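Ticket 561 — Shared calendar shows bookings one hour late
Status: Resolved
Product: Kairys Room Booking
Reported by: Marisol Mosquera
Assigned to: Mali Bowen

Marisol Mosquera wrote:
Since the March clock change, every recurring booking made before the change shows one hour late in the web calendar. Single bookings are fine. The door panels show the correct time. I have cleared the browser cache and tried a second browser. Same result in both.

Mali Bowen wrote:
Please send the time zone shown under Settings > Site, and export one affected series as an .ics file.

Marisol Mosquera wrote:
Site time zone is set to "UTC-5 (fixed)". Export attached. The series starts at 11:00 and displays at 12:00.

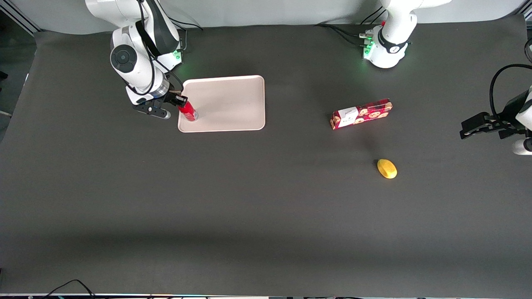

Mali Bowen wrote:
The export has no time zone block, only a fixed offset. Recurring entries saved that way do not follow daylight saving. The panels read local time from their own clock and ignore the offset, so they look right.

Steps:
Change the site time zone from the fixed offset to the named zone for your city.
Run Tools > Rebuild recurring entries. Leave "Keep original start time" checked.
Sign out and back in.

Marisol Mosquera wrote:
Done. The rebuild stopped at 50 entries with "batch limit reached". Those 50 are now correct — the rest are still late.

Mali Bowen wrote:
The limit is per run. Run it again until the log reports 0 remaining. Do not edit a series by hand between runs or it will be skipped.

Marisol Mosquera wrote:
Two more runs and the log shows 0 remaining. Checked the 11:00 series in both browsers, correct in each. OK to close.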